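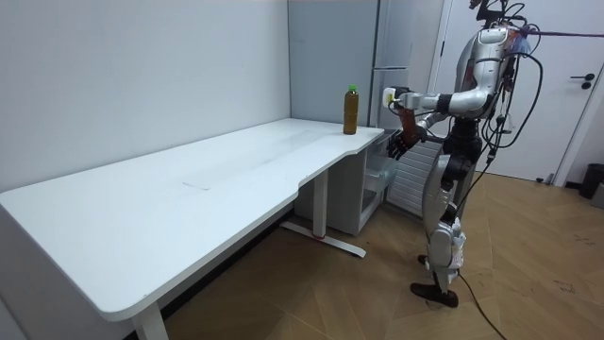
Stomcombe desk-clearing set: data card

Contents
Recordings of a humanoid robot handling bottles at a long white desk in a staff room. Stomcombe is the working name; the files are kept on the Kullport server.

Why it was made
Staff at the Poltton office clear and restock their own desks, which takes around 12 minutes at the end of a shift. The set supports a trial in which the robot does part of that work. Staff still wash up, check labels and decide what is thrown away.

Task
One or two bottles stand near the far end of the desk. The robot takes hold of one with its white hand and moves it. Bottles differ in height and cap colour -- a tall clear one with a green cap, a brown one with a dark cap.
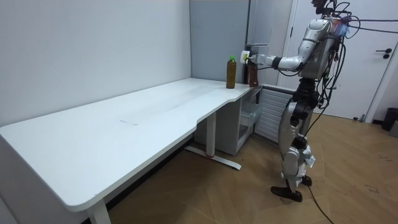 Grasps next to a second bottle are labelled "near neighbour" and should be scored separately, as a knock counts as a failure even when the grasp holds.

Size
2000 episodes in 4 folders. Folder 4 is held back for testing.

Effects on staff
Shift notes from the trial are in notes.txt. The Katayama rota was changed in October: the late clearing slot was dropped and the time moved to handover. Nobody's hours were cut.

Known limits
One room, one desk. Cables on the floor -- see the setup sheet before walking behind the robot.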